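Wandora gets its second arm at the Lumham workshop

12 December 2018

Well, it's been a good week at the shared workshop in Lumham! Those of you who pop in for the evening sessions will know Wandora, the table-clearing robot that Shabnam Mengal and I have been bolting together since March. She now has 2 arms, and last night we let her loose on the crockery.

The second gripper took ages. Shabnam redrew the bracket twice, I stripped a thread on the very last screw (sorry, everyone, for the language) and we ended up ordering another bag of 32, so if you need any spares they're in the drawer by the kettle. The whole build has cost us over £200 so far, mostly motors, and a fair bit of that came from the tin at the open day – thank you!

What we're after is simple enough to say: pick up a plate, put it on the little shelf, go back for the next. One gripper alone kept letting the big plates swing, so now both take hold of the rim. 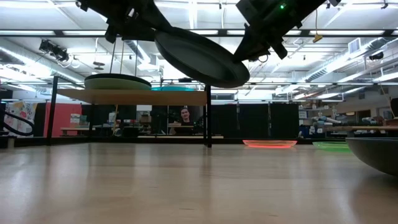 Wandora with a dark plate held between both grippers, just above the shelf.

Sobia Janjua is tidying up the code next, and I've promised to sort out the cables. We'll be at it again after the New Year, so come and have a go, and if you've got any old plates you don't mind losing, bring them along.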